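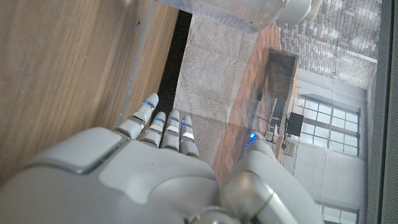 Martin Ashdale

The Hoton hand kit is offered in two ways. You can buy the hardware outright, or you can take it as a service, with installation and two on-site visits a year included. My view is that the service is the better product, that it is priced and described badly, and that most labs comparing the two are reading the wrong page of the data sheet.

The page everyone reads is the one about the hand. It covers joints, grip force and fingertip status lights. The lights are useful: each finger has a blue one at the tip and so does the thumb, so an operator across the room can tell which digit is which. The segmented fingers are well made and the joint gaps are small enough to keep crumbs out. I have no serious complaint about the mechanical design. Neither would any buyer, and that is why it's a poor basis for a decision. Competing hands at this price are close to one another in everything printed on that page.

What separates them is the last 16 inches, from the fingers back past the wrist. That stretch holds the connector, the strain relief and the cable, and the cable is what fails. A hand that curls down over a small object on a table and then turns palm inward bends its wiring on every cycle. If the cable runs outside the arm, it also drags on the work surface and catches whatever is standing there. The Hoton manual gives this subject one paragraph. Itis, the integrator that sells the service version, gives it four pages, and those pages are the reason to pay Itis.

The cost argument usually made against the service is that a competent lab can do its own cabling. That is true on the first day. Our log for January shows 60 hours of scheduled operation on the purchased kit and 16 hours lost, nearly all of them to intermittent contact at one wrist. No finger failed. The repair each time was to reseat a plug and tie the cable in a slightly different place, and each time a different person chose the place. A service contract fixes the routing, records it, and makes it somebody's job.

Test setups hide the problem. The ordinary tabletop layout has a taped rectangle, a bowl, a pump bottle, something the size of a computer mouse, and a wide margin of bare table between them. Cable can lie across the wood in a long arc and harm nothing. Add objects until the table looks like a real kitchen counter and the arc becomes a trip line. Vendors should be asked to demonstrate on a full table, and buyers should stop accepting the sparse one.
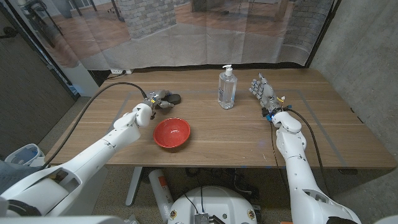

What the service should include

Itis asks for full payment in advance. I would accept that if the contract stated an uptime figure. It states a response time, which only measures how fast someone answers the phone. A buyer running 60 hours a month needs to know how many of those hours are covered.

The contract should also name spare parts by type. The current one promises "reasonable replacement of wear items." Wrist connectors should be listed as wear items. So should the thin sensor wires, particularly where they hang over the edge of a table. The Pichler adapter ring is excluded altogether, although the hand can't be mounted on our arm without it.

Finally, routing drawings should belong to the customer. At present they leave with Itis when the contract ends. Gonside, which offers a smaller package for the same hand, hands its drawings over at installation. Its visits are less thorough and I would still choose Itis, but on this point Gonside has the better terms.

With those changes I would recommend the service to any lab that runs the hand weekly. Labs that use it only for occasional demonstrations can buy the kit and a box of cable ties.

Comments (3)

wristflex: Agree on connectors. We went through 100 cable ties in one term and the plug still worked itself out.

benchtop_b: The uptime point is fair, but no integrator will sign one while the customer's own staff can move the cables. You'd have to lock them out of the wrist.

lowgear: Does the Pichler ring exclusion apply to the two-arm package too? Our quote doesn't say.

Contact the editors | Copyright 2025, all rights reserved | Posted 3/3/25 | Back to top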